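Packing cell news: why the suitcase task was stopped, and what has changed

The suitcase packing task at the Drurnport site is running again after a stop of four days. Most of you will have seen the red tag on the cell door and some of you asked about it in the Saturday shift notes. This item covers what failed, what we changed and what we need from anyone who works a shift there.

What went wrong

The arm was partway through a packing run when the gripper closed on a garment and caught part of the suitcase lining along with it. The controller read the extra thickness as a normal fold and started the lift. The lining held, so the whole suitcase came up on one side and slid toward the near edge of the bed. The operator hit the stop button. The brakes came on as they should, but the fingers stayed shut, and the suitcase was left hanging by its lining until two people could support it and release the grip by hand.

No one was hurt. The lining tore along a seam and the suitcase was written off.

Two things were wrong. The first was the force limit on the lift, which should trip when the load is heavier than any single garment. It had been raised in January for the Flaststead blanket trials and was never set back. The second was the release. On this gripper a stop leaves the fingers where they are. That is what we want when the arm is holding something over a person's feet, but the manual release was on the far side of the wrist, and the operator had to reach past the arm to get at it.

What the log showed

We went back through 141 packing runs recorded under the raised limit. In nine of them the gripper had picked up lining as well as cloth. Eight came loose without anyone noticing. All nine happened near the wall of the suitcase, where the lining bunches up and a fingertip can get under it. Thick fabrics were the worst, as the Pedska software judges a grip mainly by how far the fingers have closed, and a fleece on its own can give much the same reading as a thin shirt plus a pinch of lining.

Obeidat, who supply the gripper, have confirmed that the fingers met their specification. The fingertips will be checked for wear once a month from now on, and the results go in the cell log.

What has changed

The lift limit is back to its original value and can no longer be edited from the operator screen. If a trial needs a different limit, it has to be entered as a separate profile, and the profile expires after 24 hours.

There is now a short test pull before each lift. The arm raises the gripper a little, waits, and checks the load. If the reading is too high, it lowers again and opens. This makes each pick slower, and the daily targets have been cut to match.

The manual release has been moved to the near side of the wrist. Please try it once, with the arm powered down, before your next shift.

Retests are being done with soft, thick items first, placed in an open suitcase on the bed with the fingers coming in from the rim side. The gray fleece goes in folded, and the approach is checked with the fingers open before any grip is allowed.
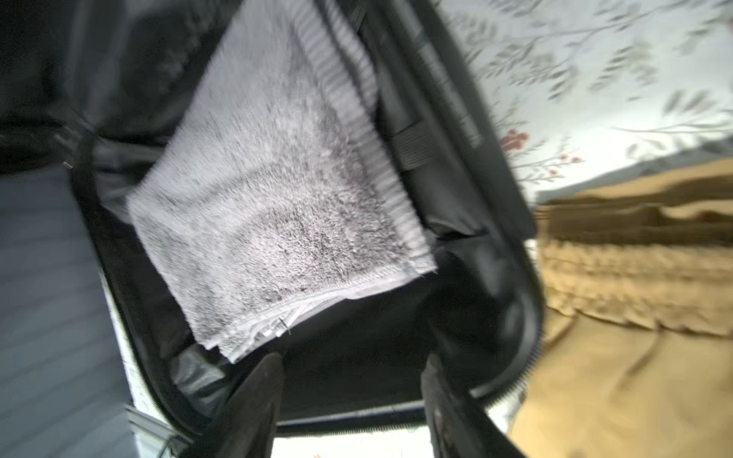
What to do on shift

Smooth the lining flat before the first run and again after every reset. Pay most attention to the corners.

Keep hands out of the suitcase while the arm is enabled, even if it looks parked.

If the suitcase moves during a lift, press stop. Do not try to hold it down. Wait for the brake light, get a second person to support the load, and then use the manual release.

Write down every test pull that fails, including the ones that clear on the second try. The sheet is on the cell door where the red tag was.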